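Friday, October 25, 2019
By the Trenbridge Food Storage Group

3.2 Household egg storage

Of the 84 homes surveyed in Trenbridge and Worley, 29 kept eggs in a lidded or open plastic container. The rest used the shop carton or a bowl. Homes with a container threw away fewer eggs in October, but they also bought fewer. 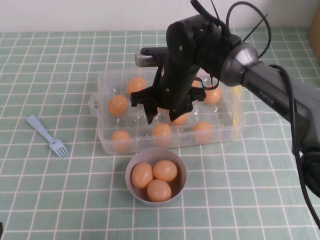
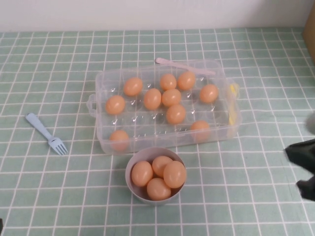
Figure 2. Clear plastic egg container on a table.

Comments
Was the fridge door counted separately?
We still use a bowl in Stubbs.

Last updated: October 2019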